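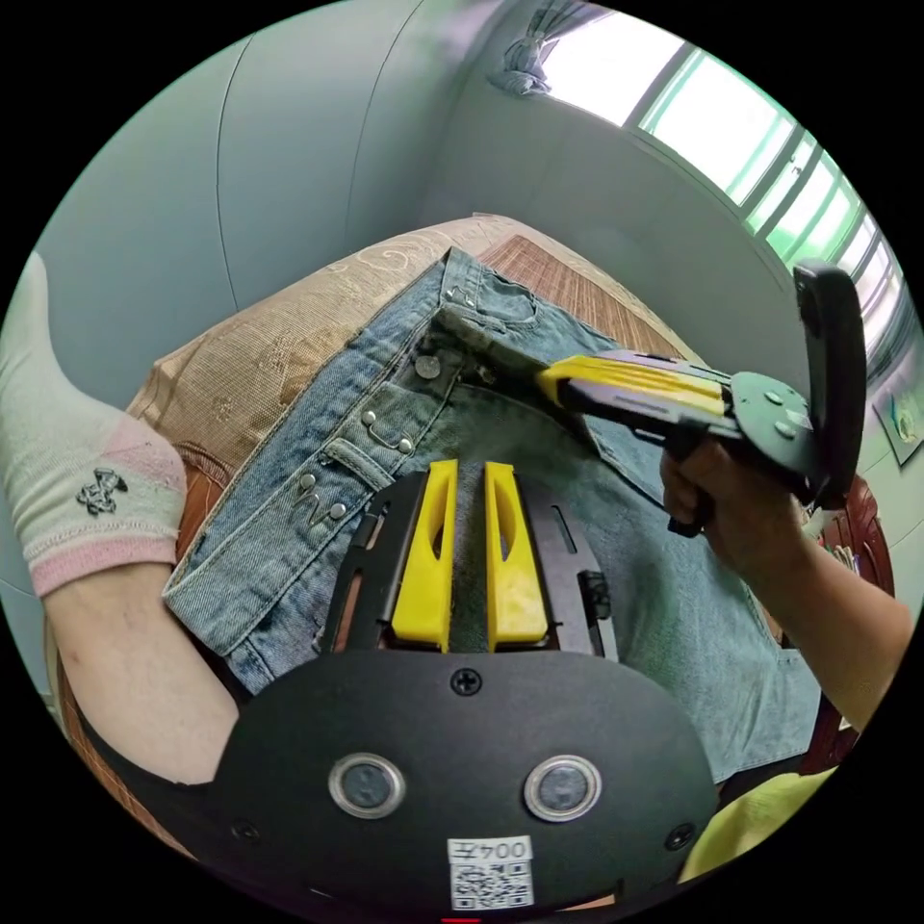 Thread on shrinkage in cotton denim, and why the number on the label tells you so little. Mostly notes to myself from the past year of washing samples.

Cotton fabric shrinks in two stages. The first is relaxation. Yarn is held under tension on the loom and again in finishing, and water lets that tension go. Most of it goes in the first wash.

The second stage is slower. Fibers swell when they take up water, the yarns get fatter, and the warp has to take a longer path over and under the weft. The cloth gets shorter. Repeated washing and tumbling keep this going for several cycles.

Warp runs along the leg, so length loss is nearly always bigger than width loss. People complain about the waist, but the inseam is where the tape shows it.

Sanforizing takes most of this out at the mill. The cloth is damped, pressed against a thick rubber belt, and compressed along its length before it is cut. It is mechanical. No resin is needed.

Unsanforized cloth skips that step. Buy it long.

My setup: squares cut from mill ends, marked with thread at known distances, washed, dried flat, measured after a night in the same room. Ink marks bleed. Thread does not.

The two mills I compared are Birik and Prakden. Both sell a plain right-hand twill in a similar weight. Birik gives a shrinkage figure on the roll ticket. Prakden gives a range, which I find more useful.

Birik matched its ticket in the warp and missed it in the weft. Prakden landed inside its range both ways, near the top end after a tumble dry.

Do not measure straight out of the machine. Damp cotton stretches under its own weight if you hang it, and you will record a number that is too kind. Lay it flat, smooth it by hand, do not pull.

Drying matters more than wash temperature in my results. Same cloth, same warm wash, line dry against hot tumble: the tumbled squares lost more every time. Agitation while the cloth goes from wet to dry does a lot of the work.

Spin speed is a smaller effect. Mine tops out at 1080 and I leave it there so the squares all go into drying with similar water content.

The log is up to 236 rows as of 21st January. One row per square per wash. Columns are mill, weight, wash, dry, warp length, weft length. I keep it in a plain spreadsheet.

Stretch denim is a separate problem. Elastane pulls the weft in, heat damages it, and after enough cycles the width starts to grow back as recovery fails. A single shrinkage figure cannot describe that. I log it on its own sheet.

Twist is also separate. Twill wants to skew when it relaxes, and the side seam creeps toward the front of the leg. Many mills skew the cloth the other way in finishing to offset it. A ticket may say nothing about this.

Next up is a heavier cloth from Luo, unsanforized. Squares are cut and marked. First wash in February.

We use cookies to improve your experience. By continuing to browse you accept our cookie policy. Accept | Manage settings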